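Early Numeracy, Unit 2: Counting and Place Value
Course handout, Kisby Teaching Certificate

Children often recite number words well before they understand quantity. Students should distinguish rote counting from one-to-one matching. Written numerals are introduced after spoken counting is secure. Place value follows, using bundles of ten.

Required reading: Arancibia reader, chapter 2. Written responses are due in May.

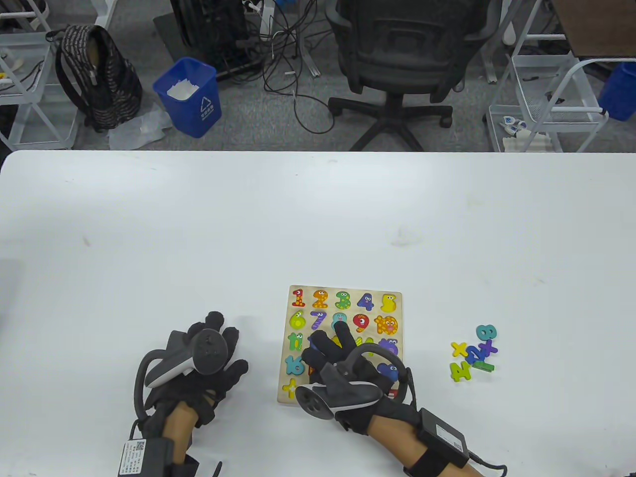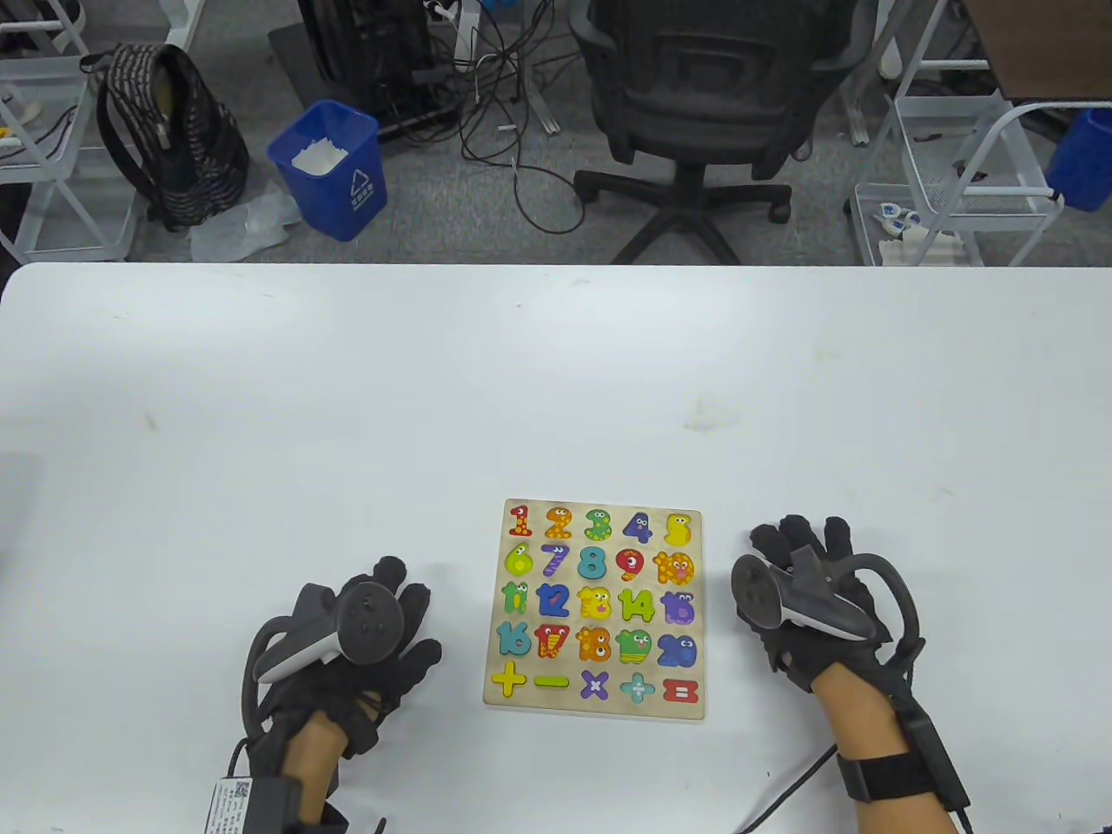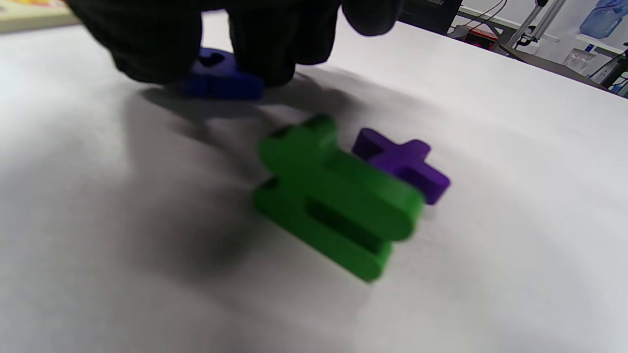
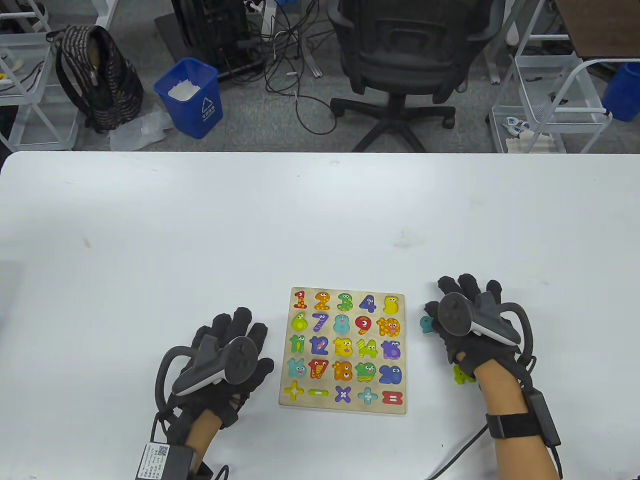 Figure 2. Tabletop materials; number puzzle in the first, second and fourth views.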